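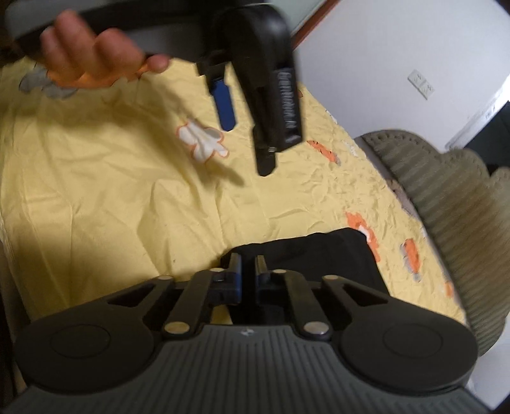 格安航空のMillonに乗る前の自己点検リスト、ようやく更新しました。運賃の安さにつられて何度も使っているわりに、私は毎回どこかで引っかかるんですよね(主に手荷物です)。しかも去年までのメモは、Stoserとの合併話が流れる前の規定で書いてあったので、半分くらい使いものにならなくて。荷造りはいつもベッドの上でやります。黄色いキャラクター柄のシーツの上に黒い服をくしゃっと置くと、とにかくよく目立つので、入れ忘れが減るんです。黒い服ばかり持っている人には、淡い色のシーツ、けっこうおすすめですよ!

点検日:2021年7月
区間:Anidthorpe発、往復
荷物:機内持ち込みのみ

1. 予約内容の確認
□ 予約名とパスポートの綴りが一致している
□ 往路と復路の運航会社を両方見た
□ 便の変更メールが迷惑メールに入っていない
コメント:今回は復路だけNazariの共同運航便でした。予約画面では小さい字でしか出ないので、うっかり見落とすところだった…。運航会社が違うと手荷物の規定も違うので、ここは必ず最初に見ます。厳しいほうに合わせておけば間違いないです。

2. 手荷物の重さと大きさ
□ 家のはかりで量った(上限8キロ)
□ 外ポケットに物を入れた状態で寸法を測った
□ 帰りのお土産の分を残してある
コメント:一度、搭乗口で重量オーバーになって、125ユーロ払ったことがあります。往復の運賃より高かったです。今でも思い出すと悔しい! 問題は本とノートパソコンでした。パソコンも合計に入るんですよ、Millonは。Stoserの便に乗っていたころは別扱いだったので、その感覚のままだとやられます。

3. 衣類
□ 着いた翌日に着る服を一番上に入れた
□ 金属の付いた服を保安検査の日に着ない
□ ポケットの中身を全部出した
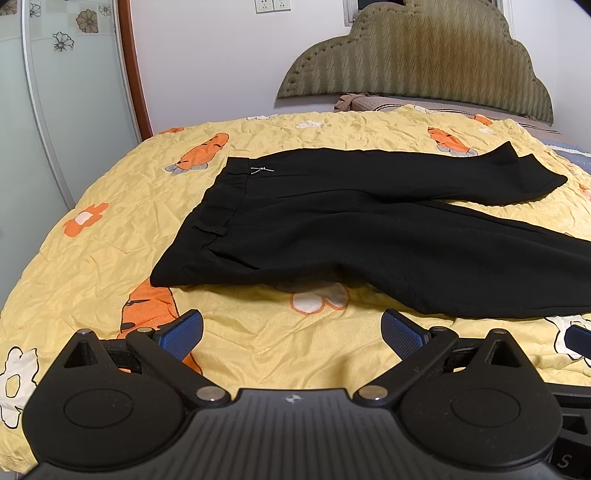

黒ズボン。腰の留め具は金属のホック、ポケットは荷造り前に確認。

コメント:ズボンは広げて置いて、たたむ前にポケットに手を入れるところまでを一つの動作にしています。前に小銭を入れたまま検査場に行って、列の後ろの人たちをだいぶ待たせました(すみませんでした)。それから黒い生地は糸くずが目立つので、小さい粘着ローラーを一つ。重さはほとんどないし、ホテルに着いてから探し回るよりずっと楽です。

4. 液体と電池
□ 液体は透明の袋ひとつにまとめた
□ 予備の電池とモバイルバッテリーは手荷物側
□ バッテリーの容量表示が読める
コメント:容量の表示がこすれて読めなくなっているもの、意外と持っていませんか。私のは読めなくて、買い替えました。袋は鞄の一番外側へ。検査場で鞄をひっくり返すのはもう卒業したいです。

5. 空港で
□ 搭乗券をスマホに保存し、紙でも一枚持った
□ ターミナルを確認した
□ 搭乗口が閉まる時刻を見た(出発時刻ではなく)
コメント:Anidthorpeの26番搭乗口、遠いです。保安検査を出てからひたすら歩いて、途中に売店もありません。水を買うなら手前で。あと紙の搭乗券は古くさいと言われますが、電池が切れたときの安心感が全然違うので、私は続けます。

6. 遅延、欠航のとき
□ 会社の連絡先を控えた(往路、復路とも)
□ 領収書を入れる封筒がある
□ 掲示板の写真を撮るつもりでいる
コメント:合併が認められなかった影響なのか、MillonとStoserの間の振り替えは相変わらずできません。合併していたら便利だったのかなあと思う一方で、この路線はその二社しか直行便がないので、運賃が上がるのも困る。乗る側としては複雑です。前に326便が欠航したときは、窓口の列に並びながらアプリで手続きしたら、アプリのほうが先に済みました。両方やっておくといいです。

7. 今回の結果
予約内容:問題なし
手荷物:本を一冊抜いて合格
衣類:問題なし
液体と電池:袋を新しいものに交換
空港:搭乗券の印刷がまだ
遅延対策:Nazariの連絡先が未記入

未了の二つは出発前の夜に片づけます。次の見直しは10月、冬ダイヤの時刻が出そろったころに。手荷物の規定がまた変わっていたら、2番から書き直します。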